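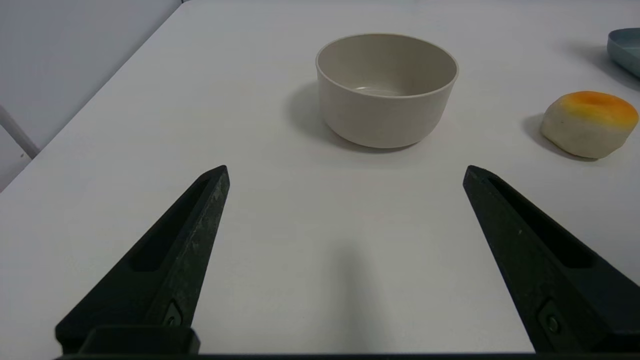 Beige bowl, white tabletop.

I replaced the lighting in the back room in December, and the notes are overdue. The old fixture was a single 3,000 lumen panel with a cool tint. It made every white surface look blue and put a hard shadow under anything with a rim.

The new setup is two Pladex strips at 2,000 lumens each, mounted along the long walls and aimed at the ceiling. Total output went up, but most of it now arrives by reflection, so glare at desk height is lower. Power draw is 31 watts for the pair.
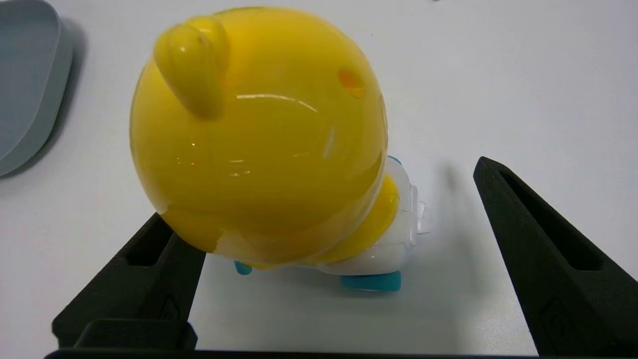
Dimming was the harder part. The Lingate dimmer that came with the house flickers below a certain level, and the strips buzz with it. Jussara Macedo suggested a trailing-edge model, which fixed the buzz and most of the flicker. I still get a visible step near the bottom of the range — the driver seems to drop out early and then catch up.

Wiring took six hours, mainly because the ceiling box had no neutral. If you are in one of the older Gravuvcombe houses, open the box before you order parts. Jummai Ogunleye has the same floor plan and found a neutral in hers, so the builders were not consistent.

Next job is the hallway, which has two switches and no diagram.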